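Home Program Speakers Notes Contact

Slide 4. Good afternoon. My subject is how Skolura stores small equipment on loan to its member schools. In May the register listed 642 items, and roughly 200 had no recorded borrower. Henrik Böttcher will address the costs later in the session.
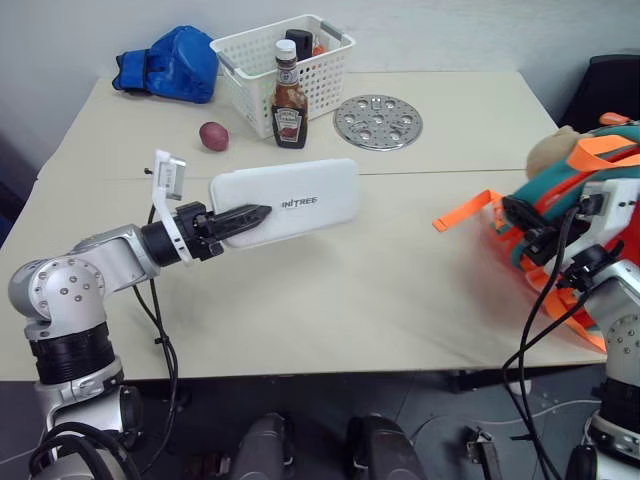
Slide 5: White case with rounded corners, marked INITREE.

Pause, then continue. Each item should be entered under the name printed on it — never under a nickname. The Sauerland office adopted this rule first. Refer questions on late returns to Nele Ehlers.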